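Socks, mostly

I have put off writing about the sock drawer for a while, mainly because it is a dull subject. But I mentioned it at the end of the June post and a couple of people asked, so I will set down what I did and what I would change.

The problem was simple. I own too many socks and kept them in one deep drawer in the flat on Mathew Road. Black ones sank to the bottom, thin ones got wrapped round thick ones, and most mornings I left the house in whatever two came up first. I had tried rolling them into balls, which stretches the cuffs, and I had tried laying them flat in rows, which lasted until the first time I was in a hurry.

What I use now is a box with compartments. It is a Luladley one from the Skernolora shop by the station, and I went in for light bulbs. They had several sizes out on the shelf and I took the one with a five by four grid, so 20 compartments. I did look at a fabric one with a zip as well. The sides were floppy and I could see it folding in on itself as soon as half of it was empty.

The other thing I use is a pink basket with holes in the sides. Washing that is ready to be put away goes in there first, and the box sits next to it on the left with the lid off. I do this at a table. Doing it on the bed is a mistake, as the socks slide down into the covers and you find one at eleven at night.

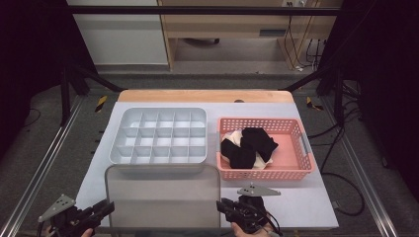 I start with the black ones. They are the hardest to match and I would sooner get them over with while the light is good. Mine came from three or four different packs over the years, and they have all faded at different speeds. Navy is worse still. If I am not sure whether a sock is navy or black I hold it against a pair I trust, by the window.

Cream and pale ones come next, then colours. I don't have many colours. The lavender pair were a present and have lasted better than anything I bought for myself, so I have stopped being rude about them.

As for folding, I put one sock on top of the other with the toes together, then fold in half, and in half again if they are long. Thick walking socks only want folding once. The fold goes in facing up, so that you can get hold of it with a finger and thumb. If a sock won't go in without being pushed, it belongs somewhere else. My walking socks live in a shoebox on the wardrobe floor for this reason, and I am quite happy with that.
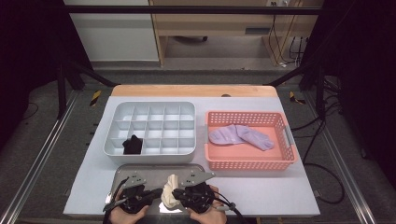
One black sock in the bottom row, the lavender pair still in the basket.

Some notes for anyone thinking of doing the same.

Measure your drawer before you go to the shop, including the height. I measured the width and the depth and forgot the height. With the lid on, the box only just clears the top of mine, and for the first week it caught every time I opened the drawer on a damp day.

Leave a few compartments free. I filled every one on the first go and then had nowhere to put the pairs that were in the wash. Now I keep the back row for those.

Odd socks get one compartment between them. When it is full, the ones that have been there longest go in the rag bag. This felt harsh to begin with but I have not once regretted it.

Labels are a waste of time. You can see what is in there.

The lid I was less sure about. I nearly left it in the cupboard, but the chest of drawers is an old Dernero one with a gap at the back, and dust gets in. It is see-through enough that I can check what is left without taking it off, at least when the light isn't bouncing straight back at me.
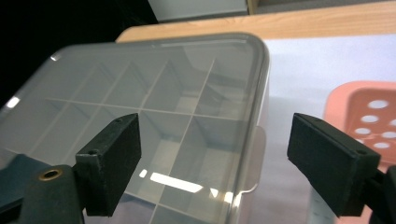
I wash it every couple of months in warm water with a drop of washing-up liquid and leave it upside down on the rack. Fluff collects in the corners, and a dry paintbrush gets it out between washes. Don't use the vacuum cleaner nozzle unless you have taken the socks out first.

The whole job takes as long as the kettle and one cup of tea, if I have kept up with it. If I have let two or three washes pile up then it is most of an evening with the radio on. I do it on Tuesday now, after the bins.

I am looking at the tights next. They don't fold into anything like a square and I suspect they will need a bigger box, or a bag on a hook. If you have found something that works for them, leave a comment below.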